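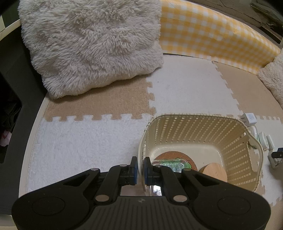 How often should the finger pads on a hand-held gripper be changed?

After some 300 hours of use, or sooner if an edge has lifted or the surface has gone shiny. Change both pads on a gripper together, even when only one looks worn.

Trernwood Workshop
Gallery: Looking after the hand-held pair

These pages cover the machines at Trernwood one at a time, with the notes kept for each. The entry for this month is the pair of Flivberg hand-held grippers used on the tidying floor. They are light, they get dropped, and they pick up fluff from everything they go near. Most of the work on them is cleaning and checking. The larger repairs are described at the end.

Gripper at the basket rim, with a fingertip either side of it. The round metal caps on the linkages cover the pivots, and the blue parts inside the fingertips are the pads. The tip of the second gripper is over to the right, above the small white items on the mat.

Cleaning

Start with the fingers open and the gripper switched off. Brush the linkages from the tips down towards the body, using a dry paintbrush about as wide as a thumb. Do not use compressed air. It pushes fibres in behind the pivots, and they are much harder to get out from there.

Long-pile cushions and fuzzy mats shed all the time. A session on that sort of floor is followed by a full brush-down. On hard flooring, once a day is enough.

Pull any wound fibres out with tweezers, going round the pivot in the direction they are wrapped. If a strand won't come, snip it and take it out in two pieces. A fibre left in will make the finger close slightly late, and this shows up as a bad reading at the calibration stage with no obvious cause.

Wipe the pads with a damp cloth and let them dry in the air. Washing-up liquid leaves a film, so we stopped using it. The outer housings can be wiped with the same cloth.

Pads

The pads are stuck on with double-sided tape cut to shape. Lift the old one from the bottom corner with a plastic scraper. A metal blade will mark the fingertip and the new tape then won't lie flat.

Clean off all the old adhesive. Press the new pad on for a minute, close the fingers on a folded cloth and leave them overnight. A pad used straight away tends to creep upwards, and after a few dozen picks it stands proud of the tip.

We buy ours from Sorkley in sheets. The sheets vary a little in thickness from batch to batch, so cut both pads for a gripper from the same one. Write the batch number on the bag.

Pivots

Every pivot gets checked for play in July and again in the winter shutdown. Hold the body still with one hand and rock the fingertip sideways with the other. A small amount of movement is normal. If you can hear it click, the cap comes off and the bush behind it is replaced.

The large pivots by the body wear more slowly than the ones near the tips. Keep the old bushes in the tray until the job is finished, as they are useful for comparing against the new ones.

One drop of light oil per pivot, applied with a pin. Wipe round the cap afterwards. Too much oil ends up on the pads, and then the pads have to be changed as well.

Setting the opening

Full opening on ours is set to 70 mm between the pads. Use the gauge block from the drawer under the bench and not a ruler. Open the fingers on to the block, check that both touch it at the same time, then lock the stop screw.

If one finger arrives first, the linkage is out of centre. Slacken both arms at the body, close the fingers fully, and tighten again while they are held shut. Do this before touching the stop screw. Adjusting the stop to cover up an uneven linkage works for an afternoon at most.

With the opening set, run the close and open cycle 3 times and measure again.

Closing force

The spring should give way at 205 g on the hanging scale, hooked over the left fingertip. A lower figure normally means a tired spring. A higher one is nearly always dirt, so go back and clean before ordering parts.

Thin edges such as basket rims and box flaps are a good practical check once the scale reading is right. The gripper should hold the edge without bending it, and let go without dragging it along. Soft plastic packaging is another one, as a worn pad will slide on it well before it slides on wood.

Repairs this year

Cracked housing on the second gripper, after a fall from the bench. Replaced with the spare. The screws are different lengths, and the two short ones go nearest the fingers.

Stiff linkage, same gripper. Traced to a bent arm. Straightening it was tried and did not last, so a new arm was fitted from the Pîrvu parts kit. The Pîrvu arms need the hole at the body end opening out very slightly with a hand reamer.

Loose cable at the grip. Re-crimped and held with a clip.

Parts kept in the drawer

Pad sheet, tape, bushes, caps, springs, one pair of arms, one housing. The caps are easily lost and are worth ordering by the bag. The gauge block goes back in its sleeve after use.

Next gallery: the bench feeder and its belts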